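Rinon work table in white, long version
Posted 22 Aug 2019 by Femi Bashir
Filed under: Furniture, Workspace

I've had the Rinon since April and I like it so much that I've started putting off jobs in the rest of the house so I can do them here. I mend clothes on it, I letter signs on it for the school fair and the food drive, I sort mail on it, and twice now we've rolled out dough on it with a floured sheet underneath. It is a plain white table with a very good top, and if you have been getting by with a desk that was sold to you as a "workstation" I think you'd be surprised how nice it is to just have a big flat place.

Some background. My old table was a Dornetti folding one, the kind with a seam down the middle. I did years of lettering on that thing and every long stroke had a little hop in it where the pen crossed the join. I tried cardboard over it, then a sheet of hardboard, then a bigger sheet of hardboard that hung off the end and caught me in the hip. When one of the leg locks gave up I took it as permission to shop.

What I paid and how it came

The price was $200 with delivery, from the Tillance store out by the highway. They carry it in white and in a dark brown, and the dark brown looked great in the store. I came close. But I work with dark ink and black thread a lot of the time, and on a dark top I'd be patting around for everything. White was the right call for me.

It arrives in two boxes. The box with the top in it is awkward more than heavy, so have a second person for the stairs. The carton corners were crushed on mine, but the foam inside had done its job and the top didn't have a mark on it. The legs, crossbar and hardware are in the smaller box, all bagged and labeled by step. I love a labeled bag.

Putting it together

I did it alone in 26 minutes, and that includes going to find my glasses. You lay the top face down on a blanket, bolt the crossbar on, bolt the legs to the crossbar and to the top, then flip it. The flip is the one part where I'd ask for help. The drawings are clear except for step five, where the bracket is shown from the back and you will put it on upside down. I put it on upside down. If the lip of the bracket is touching the top, turn it over.

Leave every bolt a little loose until they're all in. The instructions tell you this on the last page, after you've tightened them.

The hex key in the bag is fine. Use your own if you've got one with a longer handle, your wrist will thank you by the fourth leg.

The top

OK, this is what I wanted to write about. The top is flat. I put a long metal ruler across it in every direction the first night, like a crazy person, and I couldn't find daylight under it anywhere. Paper lies down and stays down. A brush line goes from one side of a poster to the other with no hop!

The color is a soft grayish white, not the blue-white you get on a refrigerator, and I find it easy on the eyes under a lamp. It shows everything, which I've come to see as a plus. Pins, snipped threads, the tiny screw from a pair of sunglasses - I spot them right away. It also shows coffee. You'll be wiping it, so get used to having a cloth nearby.

I've been mean to it, too. Ballpoint came off with dish soap. Black marker came off with rubbing alcohol on a cotton pad, and that was a line I'd left overnight on purpose to see. Red food coloring left a faint pink blush that I couldn't shift at first and then after a few more wipes over the week I couldn't find it again. A hot mug straight down left nothing. I haven't tried a hot pan and I'm not going to. I would not cut on it with a craft knife either, use a mat.

Things also stand up well on it, if that makes sense. On the Dornetti anything light would walk off when I erased or scrubbed at something, and I got in the habit of taping down my pen cup. I keep my markers in whatever paper cup is going, nothing fancy, and a light cup with a marker leaning in it is a pretty honest wobble test. I can rub out a whole line of pencil now and the cup stays where I put it. 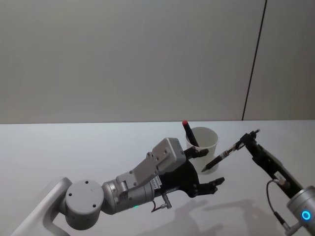

Sosina Shiferaw has the same table in the dark brown and disagrees with me on the wobble. She says hers had a definite sway from side to side for the first month, enough to blur her handwriting, and that it only settled after she went around all the bolts a second time and screwed the leveling feet down properly. She'd take off a star for that. She also told me she wishes she'd bought the white.

Fair enough, and I should have said that my floor is concrete with thin carpet tile on it, so I'm giving the table an easy time. On old floorboards you'll need those feet. They screw in and out by hand and there's plenty of travel in them, but you do have to lie on the floor to reach them. I went over my own bolts again after hearing from Sosina and got a quarter turn out of a couple of them, so put it on your calendar for a few weeks in.

Size

The long version is 200 cm from end to end (they list it in centimeters even on the American tag, so bring a tape measure that has both). It's a lot of table. I can have the sewing machine set up at one end, a poster drying at the other, and still eat a sandwich in the middle. Please measure your doorways and your stairwell before you buy. Mine went up with one tight turn and a few words.

Height is where I'd like to see a change. It's built for sitting, and it's a very good sitting height, but I stand for lettering and I feel it in my lower back after an hour. Tillance sells taller legs separately. I haven't bought them. I've been putting the drawing board up on a couple of phone books when I need to stand, and yes, I still have phone books.

There's no drawer and no shelf, and the crossbar sits toward the back so your knees are clear. I'm happy with no drawer. Every drawer I've ever had under a desk turned into rubber bands and dead pens. If you need storage, the rolling carts from Beyene slide under with room to spare, and I use one for paper and fabric scraps.

The edges

A small thing, but I want to mention it. I lean on the front of a table a lot, with my forearms, and I used to finish the day with a red line across both of them. No red line with the Rinon. I can sit there all evening with a hem.

A sewing clamp grips it fine. A lamp with a big clamp-on base also grips it, though I put a square of felt in the jaws to be safe, and I'd do the same with any table.

Things I don't love

The plugs for the unused screw holes on the underside fall out. They're cosmetic, no one sees them, but I keep finding them when I vacuum. I've stopped putting them back.

There's nowhere to run a cord. With a sewing machine and a lamp I've got two cords going over the back edge, and I've taped them to the rear leg. A hole with a cap would be nice, or even just a clip.

Dust shows as much as everything else does. If you go on vacation and come back to a white table you will know precisely how long you were gone.

And the replacement hardware kit, if you lose a bolt, is $37. For a bag of bolts! Check under the blanket before you throw out the packaging.

Who should get it

If you do anything with paper, fabric, ink, models, seed trays, puzzles, anything where you need to spread out and see small stuff, I'd go look at one. If you mainly want a spot for a laptop then it's more table than you need, and there's a shorter one for less. Tekle Asfaw borrowed mine for a jigsaw over a long weekend and measured his dining room before he left.

I'm keeping it. I'll add to this when it's been through a winter, the room gets cold and dry and I'm curious if the top stays as flat as it is now.

Comments

Kiros Ejigu
Thanks for the note on step five. I had the bracket on wrong and was about to call the store. Does the top take masking tape okay, or does it pull anything up when you peel it?

Femi Bashir
Tape's been fine so far! I tape paper down nearly every day and peel it within a few hours. I did leave a strip on for two weeks and got some gum left behind, the rubbing alcohol took care of it.

Vinzenz Plattner
We have two of the short ones pushed together for the kids' homework. Same height, so they line up well, but there's a hairline gap between them that eats pencil leads. If you've got the space, buy the long one.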